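House rules for the folding cell, second try

I've been promising to write this up since September, and a couple of you have nudged me (very politely!) in the comments, so I finally made a pot of tea and sat down with my notes. If you're new here, I work in a small shop called Brullow, where we teach robot arms to handle soft things, mostly clothes and towels and blankets, and I'm the one who ended up looking after the written rules. I didn't ask for the job, but I've grown fond of it.

Our first rulebook was 21 pages long and I was terribly proud of it. Samran Paisan, who runs the cell on most shifts, read the whole thing on the bus and handed it back with one line underlined, the one about where to put your coffee. He said that was the only rule he'd be able to remember with his hands full. I sulked for an evening and then started over. The new version fits on 4 pages, and two of those are the sign-off sheet.

I won't copy the real standards in here. Please go and read those yourself if you run a cell of your own, and do your own risk assessment with somebody who knows your machine. What I've got is the everyday layer that sits on top, the habits we keep between one run and the next.

Before anyone touches the arm

Whoever is running the cell says so out loud. It feels silly for the first week and then you stop noticing it. The stop button gets pressed and reset at the start of each shift, with the result written in the log. A tick mark doesn't count, we want initials. Hair tied back, lanyards off, sleeves pushed up or buttoned. My mother would recognize most of this from her sewing machine.

We also look over the fabric. Utcombe sends us mixed bundles and you never know what you'll get, so pockets are emptied and pins come out before anything goes on the table.

Loose ends, cords and loops

This is the section I get the most mail about, so bear with me while I ramble. Flat cloth is pretty forgiving. A cord or a loop is another matter altogether, and I'd like everyone to slow down when there's one near the fingers. Our rule is that the operator says "cord" before the gripper closes, then watches the first lift at reduced speed with a hand by the stop. If the cord has gone round a finger, you stop the arm, you take it out of automatic, and only then do you reach in. You never tug on it while the arm is holding position. I've seen very sensible people do exactly that, and I've done it myself, which is how the rule got written.

The other half of it is lint. Fingertip pads pick up threads all day long, and a little wisp hanging off the bottom of a pad is easy to ignore when you're in a rhythm. We used to wipe them at lunch. Now it's at every change of item, arm stopped, with a dry lint-free cloth, and the pads get a proper look at the end of the shift for nicks and shiny spots. Saithong, our sister shop, wipes more often than we do and I suspect they have the right idea.

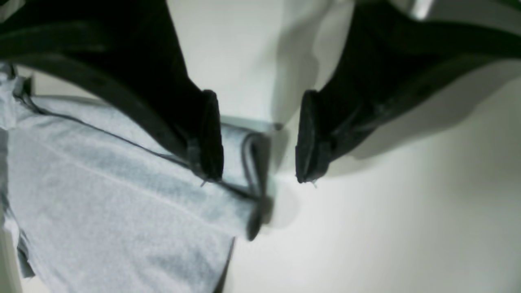

Keeping the log honest

We had 2,184 runs in the log when I threw out the old form and 3,652 when I last looked, and the later ones are so much nicer to read. The change was a small one. There used to be a box for "operator error" and I took it out. People now write what happened in their own words, and I get notes like "strap caught, stopped, freed by hand in manual, went again," which I can really use.

If a rule gets skipped, write that down too, with the reason. Samran skipped the slow first lift a few times and wrote it up each time, and from his notes we worked out that the wording was muddled for very small items. So the wording got fixed. I bought him a doughnut.

Still to do: the section on visitors, which is a mess, and something about gloves, where Dirkov's people and I disagree quite cheerfully. If your shop has a glove rule you're happy with, do send it over, I'd love to read it.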